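Subject: Re: [cleltisus-build] Cloth task: which demonstrations count, and the Gremel timing question
Date: 24th October
To: cleltisus-build
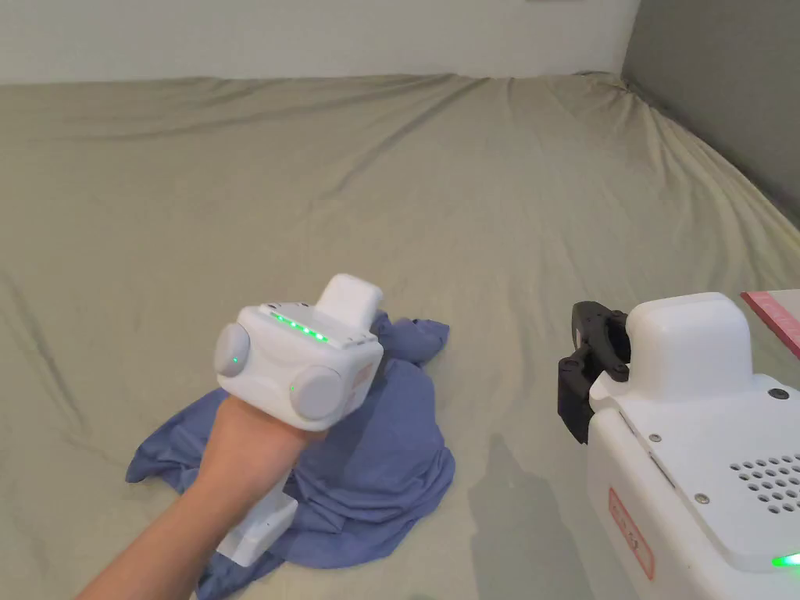 The cloth task is scored on the final state only, and the demonstrations we keep should be chosen with that in mind. At present the shared folder mixes clean runs with runs where the operator corrected a grasp, put the garment down and started over. Both kinds are usable, but they need different tags. The starting state matters more than most of us assumed in the first meeting. A T-shirt on a table top lies almost flat even when dropped; a crumpled blue-violet cloth on a fitted sheet full of creases, with one pointed flap out to the left and most of the mass to the lower right, gives the vision side a much harder time, as the folds in the sheet produce edges of their own. I want more starts of that kind, with the handheld gripper coming in low over the cloth, and fewer starts where the garment has been half straightened beforehand.

Replies to the points in the earlier message are inline.

> Three things from the Tromgate group before the next build session.
>
> First, we replayed the whole set of bed demonstrations against
> the current Gremel release and 12 of them were rejected at import.
> The log says "stream gap" for every one. We did not change anything
> in the import settings. Is this a recording fault or is the check
> too strict?

It is a recording fault, but a mild one. Gremel compares the gripper opening stream with the pose stream and rejects a run if either one stops for more than 87 milliseconds. The pose stream is the one that drops out. I looked at four of the rejected runs by hand and in each case the gap falls in the first second, before the jaws have moved at all. You can trim the start and import again:

gremel trim --start-at first-motion run.log

Do not raise the limit in the config file to get the runs through. Someone did that in the spring and we ended up training on a set with gaps in the middle of the grasp, which cost us the better part of a month.

If a gap falls after first motion, the run goes in the reject folder. Please don't delete it. The timing people want them.

> Second, the scoring sheet says the garment must be "within the
> marked area" but on the bed there is no marked area. On the table we
> use tape. We have been judging by eye and we don't agree with each
> other.

Agreed, this is a hole in the sheet. The rule was written for the table and copied over. Tape does not hold on fabric and it changes what the camera sees, so I would prefer not to use it. Proposal for the bed version:

- the area is measured from the wall edge of the mattress, with a tape measure, after the run has ended
- the folded garment must lie entirely inside that distance
- the sheet is not smoothed between the end of the run and the measurement

The third item needs saying. Pulling the sheet flat moves the garment, sometimes by a few centimeters, and it always seems to move in the direction the person measuring would like it to.

I have not picked the distance. If your group has a value from the runs you already judged, send it to the list and I will put it in the draft.

> Third, fatigue. Our operators are doing long sessions with the
> handheld unit and the later runs are visibly worse. Wrist angle
> creeps, and the grasps get wider. Should we cap the session?

Yes. Seven runs per operator, then swap. The Hagedorn group has been doing this since September and the spread in their approach angle is much tighter than ours. The cap applies to attempts, including rejected ones, otherwise people who are having a bad day end up doing the most runs.

On wrist angle in particular: most of the creep comes from reaching too far. If the operator stands at the foot of the bed and works toward the wall, the forearm ends up nearly horizontal and the hand rolls to make up for it. Stand at the side and keep the garment within easy reach. If the garment has traveled too far during a run, end the run and tag it "out of reach".

> We can bring the spare charger on the day if the Cleltisus one is
> still missing.

It is still missing. Please bring it.

Some further notes that don't belong to any of the above.

Tags. The agreed list is clean, corrected, restarted, out of reach, and reject. I have seen "ok", "ok-ish" and "good but slow" in the folder this week. The import script treats any unknown tag as clean, so these went straight into the training split. I will change the script to stop on unknown tags – expect it to break for you the first time you run it, and fix the tags when it does.

Lighting. Equipment set down on the sheet throws a soft shadow, and where that shadow lands depends on which lamp is on. Write down the lamp setting in the session notes. I don't want it held constant; variation is useful here. I do want it recorded, so we can check whether failures line up with it.

Sheet color. We have runs on the green sheet and a small number on white. Keep going with the green one until the count for that condition is full, then switch. Mixing within a session makes the notes very hard to read.

Firmware. Both handheld units should be on the same version before the next session. Check this before recording, as the version is written to the log header only when the unit starts up. If you update in the middle of a session, the header will be wrong for everything after that point.

Calibration. Run the jaw calibration with nothing in the jaws. I mention it after finding a calibration file in which fully closed was recorded as several millimeters open, most likely with a fold of cloth caught between the fingers. Every run made with that file has to be corrected by an offset, and I would like to do that only once. The corrected files will have "-off" at the end of the name; please use those and remove your local copies of the originals.

Open items: distance value for the bed rule (Tromgate), script change for unknown tags (me), offset correction (me), and a short page on the session cap for new members (anyone who wants it, reply on the list).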